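Tresska finger pads, pack of 2 — with a note about slipping

Stock update and a bit of a confession, Aug 6, 2025

These are the replacement finger pads we sell for the small black parallel grippers on our Rostbridge bench arms. They clip over the tip of the finger, they take a minute to fit, and until this spring I would have told you they were the most boring thing in the Skimeria shop. Then in April I started getting emails about dropped trays.

The first came from Wálter Huaranga, who runs two arms facing each other over one table and has them sort light trays. His grip would be fine all morning and then a tray would start creeping out of the fingers, always on the same arm. He swapped the motor. He swapped the cable. He rewrote half his grip settings (sorry, Wálter) and it still crept.

So I set the job up on our own bench with the same kind of trays and ran it until something went wrong.

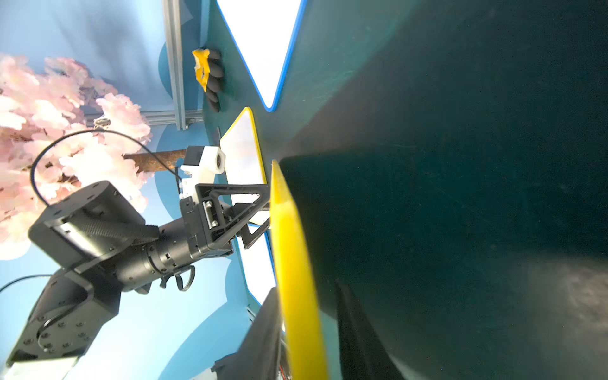 Two arms at the trays on our teal bench, wrist camera view.

It took 2,622 grips before I got my first proper slip, and I very nearly missed it as I was making tea. The pad had come unstuck from its backing along the outer edge. You can't see it when the gripper is open! It only lifts when the finger is pressed against a rim, so the tray rolls a tiny bit each time, the arm thinks it has a good hold, and off it goes with a tray hanging on by one corner.

Wagner Xavier cut a few of the old pads open for me and found the glue line was too thin on one side. Brandão, who mould them for us, have changed the jig, and everything we've posted since has the wider glue line. I've had a set of the new ones on the bench for longer than the old ones lasted and they're still flat.

How to tell which you have: new pads have a small notch on the back. Old ones are smooth. If yours are smooth, stop using them for anything you'd mind dropping and send me your order number. I'll post a new pack, no charge, and you needn't send the old ones back.

Please cut the power to the arm before you poke at the fingers. I know it's quick to do it live — I've done it, and I had a blue thumbnail for weeks.

After fitting, run 100 slow grips on something soft and have a look at the edges. After that I check mine every 1,000.

Fits: Rostbridge bench gripper, left or right finger
In the pack: 2 pads, 1 spare clip
In stock, posted from our workshop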